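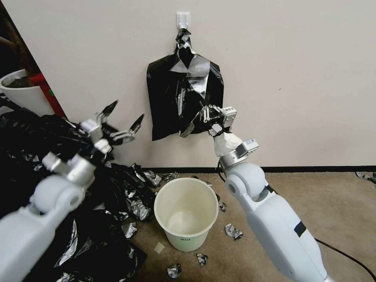 Garbage Bags and Wall Hooks: How a Thin Bag Holds a Heavy Load

Print this page | E-mail this page

A garbage bag is a tube of plastic film that has been sealed across one end. The film is usually polyethylene. Polyethylene is made of very long molecules called polymers, and each one is built from the same small unit repeated thousands of times.

Making the film

The plastic arrives at the factory as small pellets. A machine melts the pellets and pushes the liquid plastic through a ring-shaped slot. Air is blown up the middle, so the plastic swells into a tall, thin bubble. The bubble cools, is flattened by rollers and is wound up as a long flat tube. A hot bar then seals the tube at regular spaces to make the bottoms of the bags.

The black colour comes from carbon black, a fine powder mixed in with the pellets. It blocks light, which is why you can't see the rubbish through the bag.

Why plastic film looks shiny

Smooth film reflects light in one direction, a bit like a mirror. When the film is creased, each small surface points a different way. Some of them send light from the lamp or window straight to your eye. Those parts look silver, even though the plastic is black.

Stretching and tearing

Pull slowly on a strip of film and it gets longer and thinner before it breaks. This is called yielding. A small hole changes the result. The pulling force crowds together at the edge of the hole and the film tears from there. Sharp rubbish such as a broken ruler should be wrapped in newspaper first.

Twisting the top of a bag gathers many layers into a thick rope. The load is then shared among all the layers. A twisted neck can be looped over a hook with less risk of tearing than a single layer pushed onto it.

How an adhesive hook stays up

An adhesive hook has a sticky pad on its back. Weight hanging from the hook pulls down along the wall. This is a shear force. Most pads resist shear well. They are weaker against peeling, when one edge is pulled away from the wall. Tugging a bag outwards peels the pad, so lift the bag up and off the hook.

Try it: the strip test

You will need an old clean bag, scissors, a ruler and an adult.

1. Cut two strips, each 40 mm wide and 163 mm long.
2. Snip a tiny notch in the side of one strip.
3. Pull each strip slowly from both ends.
4. Measure each strip again and write down the lengths.

Keep plastic bags away from your face, and away from babies and pets. Put the strips in the bin when you have finished.

Words to know

Film: a very thin sheet.
Polymer: a long molecule made of repeating units.
Shear: a force that acts along a surface.

Last updated: July

Comments (3)

Keith Dawber: Our notched strip snapped at 56 mm from the end, right where the notch was. The other one just kept stretching.

Chelsea Dunmore: Does it matter which way you cut the strips? My daughter got different answers going across the bag.

Keith Dawber: Yes, ours did that too. We cut all of them lengthways the second time.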